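Tシャツは、きれいに畳まなくていいと思う

洗濯物を畳むのが好きか嫌いかと聞かれたら、私は「タオルは好き、Tシャツは嫌い」と答えます。タオルは四角いから気持ちがいい。Tシャツは袖があるし、首まわりは丸いし、こっちをそろえるとあっちがずれるし、もう本当に言うことを聞かない布だと思うんです(私だけじゃないですよね?)。

それでも赤いのやピンクのが台に広がっていると、つい手を出したくなるから不思議です。
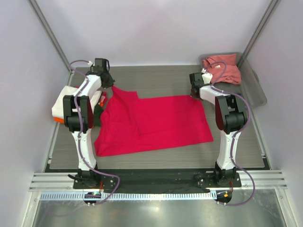
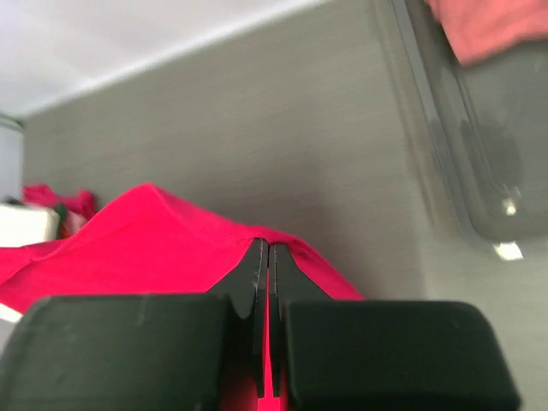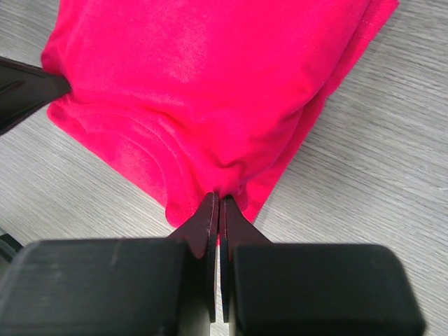
赤からピンクにかけての布、シワもたるみもそのまま。

「お店畳み」という呪い

わが家の引き出しは長いこと「お店畳み」を目標にしてきました。きっかけは7月に買ったスケラード(Skellard)の畳み板です。板の上にTシャツを置いて、右、左、下とぱたんぱたんやるだけ。最初の晩は楽しくて、もう畳んであったものまで全部やり直しました。引き出しを開けるたびにうっとりして、夫のウォンディムまで呼びつけて見せたくらいです。

で、どうなったかというと、次の洗濯のあとにはもう板を出すのが面倒になっていました。板はいま冷蔵庫の横に立ててあります。たまに倒れます。

そもそも、きれいに畳んだTシャツって、きれいなのは引き出しの中にいるあいだだけなんですよね。朝になれば息子のファドが下のほうから一枚引き抜いて、上の段は全部くしゃっとなる。怒ったこともありますけど、着るために入れてあるんだから、引き抜くほうが正しいに決まっています。

首まわりだけは譲れない

とはいえ、丸めて放り込めばいいとまでは言いません。友人のブシュラは完全な放り込み派で、かごから直接着る人です。それはそれで潔いのですが、私は首のリブがよれたTシャツを着ると一日じゅう気になってしまうたちなので、そこだけは守りたい。

だから私の畳み方はこうです。まず肩のあたりをつまんで一度振る。台に置いて、首のリブが変に折れていないか見て、手のひらで一回なでる。あとは半分、また半分。袖がはみ出していても見なかったことにします。裾の縫い目がそろっていなくても気にしない。この「一回なでる」が大事で、二回三回となで始めると、もうお店畳みの入り口に立っていますから気をつけてください!

綿の薄いTシャツは、きっちり折ったところでどうせ着たら体の形に伸びるし、畳みジワなんて駅に着くころには自分でも忘れています。アイロンが要るような服なら話は別ですが、そういうものは最初からハンガーに掛ければいい。

色で分けると、ちょっと楽しい

手を抜いたぶん、私は色で遊ぶことにしました。白は白、赤とピンクは同じ山。赤系をまとめておくと、引き出しを開けたときにそこだけぱっと明るくて、畳み方が雑でもなんだか許せてしまうんです。逆に、完璧に畳んだグレーばかりの段は、整っているのに開けてもあまりうれしくない。

オレンジをどちらの山に入れるかは、まだ決まっていません。ファドは赤系だと言い、夫は「オレンジはオレンジだろう」と言います。一枚しかないのに山は作れないでしょう、と私は思うんですけれど。

ちなみに、しまう前の一時置き場に深めの箱を使うのもおすすめです。うちのはグレステロ(Grestero)の安い箱で、畳む気力のない夜はここに入れて、ふちから袖が垂れていても寝ます。翌朝、それを着て出かければ畳む手間がひとつ減ります。

きれいに畳むのが好きな人は、もちろんどんどん畳んでください。レムレムのように、畳んでいると頭がすっきりするという人もいて、それはうらやましい才能です。うちの分もお願いしたいくらい。ただ、苦手なのに毎晩ため息をつきながら角をそろえている人がいたら、その角、そろえるのをやめても明日ちゃんと着られますよ、と言いたいです。

さて、乾燥機が鳴ったので行ってきます。今夜はタオルが多いはず。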